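About Dorkov

Dorkov sells and repairs children's backpacks. That is the whole business. We mention it because we have read a lot of About pages in this trade, and most of them get to the fourth paragraph before admitting that bags are involved.

The company was started by Fidelina Llanos, who had bought her son two school bags in one year and thrown both of them out with broken zippers. She didn't believe the labels then and she doesn't now. "Ergonomic" on a kindergarten bag usually means somebody added foam. "Durable" means nothing at all unless you are told what was done to the bag and how many times.

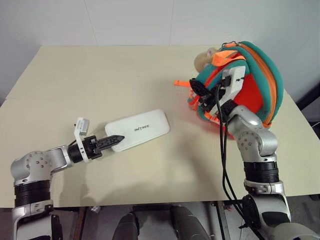
Every bag we sell goes across the bench before it goes in the catalog. We open and close the main zipper 540 times, hang a load from each strap, and then look at the stitching with the bag turned inside out. The bench itself is nothing special. It is two boards butted together with a pale matte top, against a plain white wall, and we like it that way. A loose thread or a chipped zipper tooth shows up on a plain surface. On a patterned showroom table you'd miss it, which may be why suppliers are so fond of patterned showroom tables.

We turn down more bags than we take. The Titis range went back to the supplier after the side pockets pulled away at the corners. We were told this was a bad batch. The next batch did it too. The Drultero school bag passed on straps and zipper, and we carry it, but we don't repeat the claim on its tag that it "improves posture." If anyone has evidence for that we would be glad to read it.

What we look for in a small child's bag is pretty dull:

A zipper pull that small fingers can grab.
Straps sewn into the seam, with extra stitching where they meet the bag.
A buckle that can be replaced without a sewing machine.
Trim that doesn't fray into the zipper track.
Decoration that is sewn on. Glue lets go. 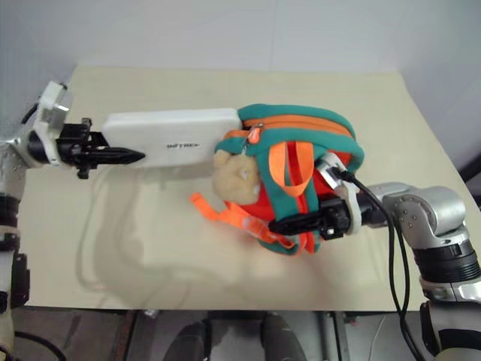 Daryna Onyshchenko
Head of Repairs

I get asked why we stock bags with faces on them if we're so serious. Children like them, and a child who likes the bag will carry it. The orange-red one with teal around the edge has a fuzzy tan bear stitched on, and stitching is something I can fix. I'm less convinced by translucent buckles on anybody's bags. They look nice in a store. I keep spares.

My other doubt is the word "lifetime." Whose? We don't offer a lifetime guarantee. We offer 7 years on straps and seams and 2 on zippers, and if a repair costs more than the bag is worth I'll tell you so before you pay postage. Please empty the bag first. I have a drawer of erasers, hair clips and one very old raisin box that I would like to return to their owners.

Yutong Qiu answers the mail and Boyang Dai does the buying. Repairs are booked through the contact form. We close the bench for two weeks in March to clear the backlog, and bags that arrive then will wait.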